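Reading time: 5 min

**Simulated arms before the real ones arrive — anyone been through this at work?**

mugshelf
Posted 9/10/19
Long time reader, hardly ever post. I'm on the returns bench at Prekonia in Galtport, which means I open boxes, work out what's come back, and decide whether it goes on the shelf, to repair or in the bin. There are 10 of us on the bench. In January we're getting two-armed robots on the first sort, and until then a few of us spend 2 hours a shift in the sim room, watching the software version try to pick things up and marking what it gets right and wrong.

I thought I'd hate it and I don't, quite. But it's a funny job. You spend all morning looking at stuff like this and typing "good grip" or "bad grip":
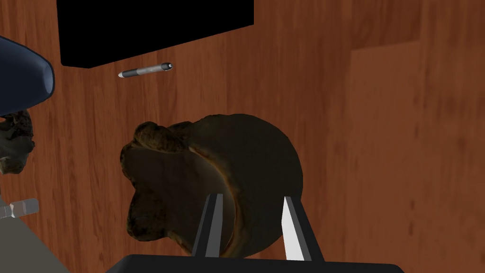
Big brown lumpy thing between the fingers, pen further up by the black block. I still couldn't tell you what the lump is.

My marking sheet has a box for "item identified" and I left it blank. My lead wasn't happy, said I should have put my best guess. I said on the bench if I don't know what a thing is I go and ask somebody. There isn't a box for that.

Anyway, has anyone moved from doing the work to checking the work? Did your pay change? Ours hasn't, and I'd like to know what to ask for.

tidewrack
Been there, different trade (parcels). Ask for the regrade NOW, in writing, before January. Once the arms are in and you've been doing the checking for months they'll say it was always part of the role. We got 5 per cent in the end and it took far too long.

Also leave the box blank. If you guess and it's wrong, that's your name on it.

Ollerby
Disagree with tidewrack on the blank box. A blank tells the developers nothing at all. Put "unknown, brown, lumpy" and at least they can find every item people got stuck on. I did 90 of these a shift on a Clikivow system and the notes were the only bit the developers ever read.

The money advice is right though.

mugshelf
90! We're nowhere near that, I'd go cross-eyed. Fair point about the notes, I'll try it tomorrow and see if the lead grumbles.

What I find hard is that the views don't match up in my head. Close in you get fingers and wood grain and bits of things poking in at the left. Then you switch to the wider one and it's a whole room with the walls leaning over: 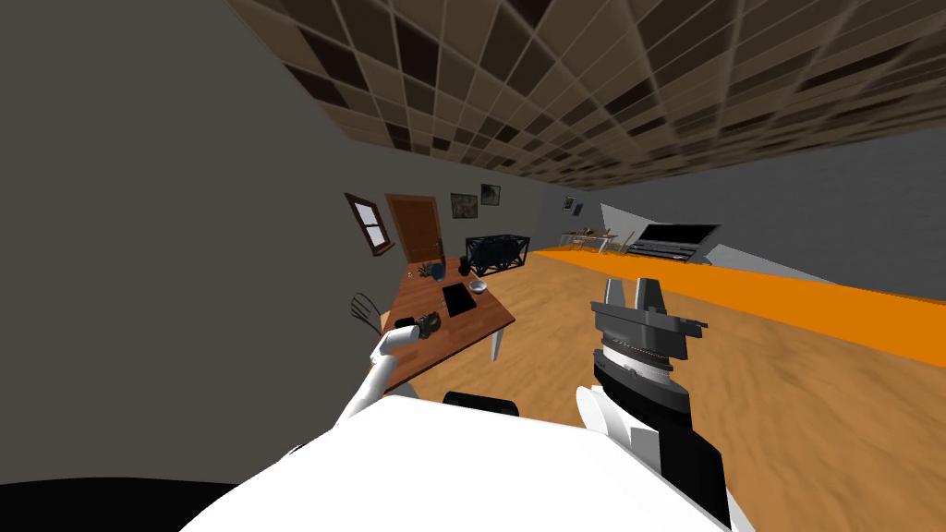 The wide view. White body at the bottom, one gripper over at the table and the other one pointing straight up.

See the mug and the little spiky plant? None of us has ever had a plant come back through returns. And there's a piano or something very like it down the far end! I asked why we're not practising with our own stock on our own bench, and was told the rooms come ready-made and "it all transfers". Does it?

Ollerby
Some of it does. Grip is grip, up to a point. What didn't carry over for us was anything in a bag. Soft packaging was miserable for months and the people on the line ended up doing all of it, so the job got narrower. You stop seeing the easy items, you only get the awkward ones, and your rate looks terrible on paper. Make sure they change the target when they change the work.

tidewrack
This, a hundred times. Our target stayed the same and they took away all the easy parcels. People left over it.

pebbledash_k
I'll be the odd one out and say mine got better. I'm at Afolabi, small place, we had arms put in on the packing side. My shoulders used to be in bits by the end of a shift and now they aren't. Yes it's duller. I miss the chat — we used to stand across from each other and now we're each at a screen. But I can lift my own shopping in from the car.

mugshelf
I'm glad about your shoulders, and I mean that, mine click like anything. The chat is what I'm worried about though. The sim room has 2 desks and they both face the wall.

tidewrack
Turn the desks round then!

mugshelf
Cable's too short, I've tried. Have asked for a longer one. Will draft the regrade letter tonight and put it up here if anyone's willing to read it over.

Ollerby
Stick it up, I'll have a look. Put the bit about targets near the top.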